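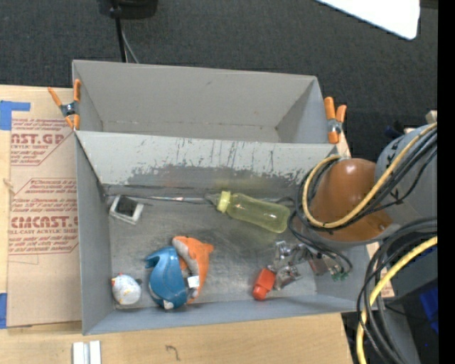
Workshop Gear > Reviews

Skatwood spring clamps, four months on the robot table
Posted by Marijke Verschueren, 13 November 2020

I bought a bag of these in August for the pick-and-place build Toon Kramer and I have going at the shared workshop, and I've been meaning to write them up ever since! They're plain spring clamps, orange handles, orange tips, and I wanted them for one job: keeping two gray bins together while the arm rummages around in the front one.

Before this we'd tried tape (no) and a pair of Derklow screw clamps, which held like crazy but took forever to undo, and we shuffle those bins constantly. With the Skatwoods I just squeeze, move and let go. One goes on each side where the bins meet, and off we go with the animal toys and the little bottle again.

Grip is good. The rims on our bins are slick and I expected some creeping, but in normal use they stay put. When Toon fed the arm a bad height and it shoved the front bin sideways, one clamp twisted but held on. I was pretty impressed, he was pretty embarrassed.

Now the gripes. The handles stick up a lot, so you have to plan your arm path around them, and I set my approach height higher than I'd like. The spring is also stiff. After more than five openings in a row my thumb starts complaining (the Tanura ones at home are way kinder, but they slide). And one of my six came with a loose tip, which I glued back on.

I wouldn't use them for a glue-up on anything thick. For bins, cardboard and holding a sheet of acrylic still while you mark it, they're great, and I'll be getting another bag.

4 out of 5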